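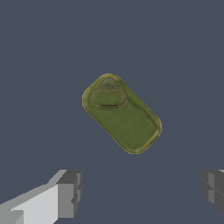
The Green Hour

At ten past four in the morning Prasetyo Sembiring finally got the sea to look like the sea, and he was so happy that he stood up and knocked his tea into the wastebasket.

He had been at it since supper. The film was called Mäkelä, after the ferry it was set on, and it ran 47 minutes, nearly all of it water. Gray water, black water, water with a gull on it. The director had shot it over 36 crossings with three different cameras (one of them older than her car), and every time the cut jumped from one to another the sea changed its mind. Blue, then teal, then a sort of dishwater pink. His job was to make it one sea.

And oh, he loved this job! He loved it even at four in the morning, with his socks off and the heater ticking. He loved the three little wheels at the bottom of the screen, shadows, midtones, highlights, and the way you could nudge the middle one by a hair and a whole afternoon would warm up. His sister sold insurance and was always asking him what he did all day. "I moved the evening a little," he told her once, and she laughed so hard she had to hand the phone to her husband.

The trouble was shot 300. The captain's wife stands at the rail in a green raincoat, and behind her there is nothing but sea. Every time Prasetyo fixed the water, the raincoat died. Every time he saved the raincoat, the water went to pea soup. He had tried masking her by hand. He had tried Grukex, which was his favorite grading program in the world and which he would defend to anyone at any party, and its tracker had followed her beautifully for six seconds and then wandered off after a lifebuoy.

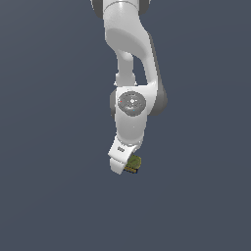
White arm on slate gray.

So he did what old Flemitz used to tell the trainees to do, back at the lab. Flemitz had graded almost 100 features and wore the same brown cardigan for every one. "Turn it all off," he used to say. "Go look at what they gave you."

Prasetyo turned it all off. Every node, every mask, the lovely film grain he had spent an hour on. And there she was in the flat, milky footage, a small woman in a big coat, and the coat wasn't green at all. It was yellow. Old, tired, oilskin yellow. The green was the sea bouncing up into it!

He laughed out loud. All night he had been protecting a color that belonged to the water. He let go of the mask, pulled a touch of blue out of the shadows, lifted the middle wheel, and the two of them came up together, the coat and the sea, as if somebody had opened a door in the picture.

Then came the tea, and the wastebasket, and a fair amount of blotting.

When the worst of it was dry he played the whole reel from the top. The ferry left Foltitz in the rain. The gull came and went. The cameras changed and changed again and the water just kept going, one long cold sheet of it, and he sat forward with his elbows on the desk like a kid in the front row.

At shot 300 she turned her head. He had watched that shot all night and he had never noticed that she was about to smile.

He saved the project twice, wrote the director a message with far too many exclamation points, and went to find his socks.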